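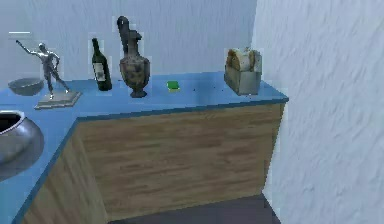 Staff kitchen, Brerside office: counter with blue top and wooden front.

Monthly safety check, January
Checked by: Hiwot Weldu
Copy to: Hagos Hailu, Beyene building services

Marks used: OK / Repair / Look again

1. Fire extinguisher by the stairs – OK
Pin and seal are in place. Serial ends with 677, same as on the list.

2. Emergency exit to the yard – Repair
The door opens, but I must push with the shoulder. Hagos, please look at the lower hinge before the next delivery.

3. Exit sign lamps – Look again
I held the test button for 30 seconds. The lamp on the first floor became weak near the end, the others stayed bright.

4. First aid box – Repair
Burn gel is out of date. Plasters and gloves are enough. I have asked Clilico for new gel and for a new eye wash bottle.
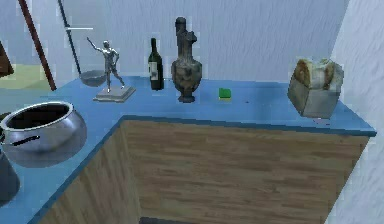 5. Hot water in the washroom – OK
The tap gave 40 degrees after I let it run for roughly one minute. The label "hot water" is still missing, I will print it again.

6. Extension cords – Repair
Two cords were connected one into the other under the desk at reception. I took them apart. Please do not do this again, also not for the heater.

7. Storage room shelves – Look again
The Pinow shelf unit is fixed to the wall only at the top left. Until the second screw is in, keep the heavy paper boxes on the floor level.

8. Electric meter cupboard – OK
Reading 2,475. Nothing is stored inside, and the key hangs on its hook.

9. Alarm test – Look again
Done at 8:15 in the morning. It was well heard in all rooms except the archive, where the door was closed. I will repeat with the door open and write the result on the next sheet.

Open from last time: handrail at the back steps, still waiting for the paint.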